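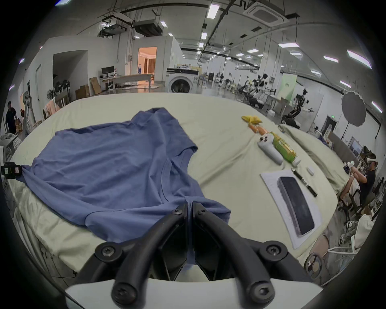

One club wrote in to ask if the Kudum finger kit works for soft things or if it's only good for blocks. Soft things are where I like it most! I run the Trurngate student robotics club, and we sell these kits to pay for our own builds (and, okay, for pizza).

You get two curved black fingers, the screws, and a white base plate. The screws have star-shaped recesses, so have a star driver handy – the kit doesn't come with one. My beginners start on a T-shirt laid out on a bed, then move on to folding it, and that keeps them busy for weeks.

Item number 2778. Price is $116 a kit, shipped from Moltside every Monday. Spare fingers are sold in pairs – ask for the Yilma set when you order.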